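Rillholm Learning Materials
Vacancies > Workshop and Testing

Sorting Set Assessor (part-time, fixed term)
Location: Trumau workshop
Posted: Tuesday, March 5, 2024
Contract: to the end of August, 25 hours per week
Reports to: Product Testing Lead

Rillholm makes and checks shape-sorting materials for nurseries, infant schools and occupational therapy rooms. The Trumau workshop handles final inspection of the Hailu range of plastic shape blocks and of the wooden work boards sold with them. We need one assessor to take sets through bench inspection before they go to the packing room.

Duties

Inspect blocks by shape and colour against the set list. Shapes in the current list include stars, cylinders, hexagons and rounded pentagons.
Check the textured top face of each block for flat spots, flash and scratches.
Check side walls for straightness and sink marks.
Check boards for splits, raised grain and rough edges. Grain pattern, banding and small knots are accepted under the inspection standard if the surface is smooth to the touch.
Lay out blocks on the board in clusters and in rows for the handling trials, then clear and reset the board between trials.
Enter results in Flumier, the workshop's record system, before the end of each shift.
Set aside rejected items with a completed fault slip.

Work is done standing or on a high stool at a perforated bench. Boards are placed directly on the bench top and are not clamped. Each inspection is carried out on a light-coloured board, as the contrast with red, yellow and green parts makes edge faults easier to find.

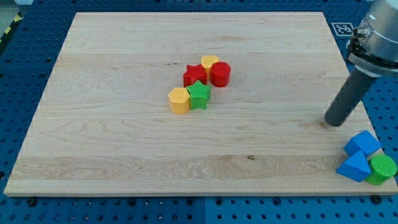 Do I need experience with educational products?
Experience in any inspection, assembly or laboratory role is enough. Training on the Hailu standard takes 2 weeks and is paid at the full rate.

Requirements

Good close vision, with or without glasses, and normal colour vision. A short colour test forms part of the interview.
Ability to handle small parts for long periods.
Clear handwriting for fault slips.
Basic computer skills. Flumier runs in a web browser.
Ability to lift a packed carton of boards with a second person.

Useful but not required

Use of calipers and go/no-go gauges.
Knowledge of wood finishes.
Previous work with children's materials in a school or clinic.

Volume

A normal week covers over 4,000 blocks. Boards are inspected in batches of 400. There is no individual piece rate, and assessors are not paid by output.

Hours

Shifts are mornings or afternoons by agreement. The pattern is fixed for a month at a time. There is no weekend work.

How to apply

Send a CV and a covering note of no more than one page to the Trumau workshop office, marked "Sorting Set Assessor". State which shift you prefer and the earliest date you could start. Interviews are held at the workshop and include a practical exercise in which applicants inspect one mixed set and fill in the fault slips. Travel costs are refunded on production of a ticket or receipt.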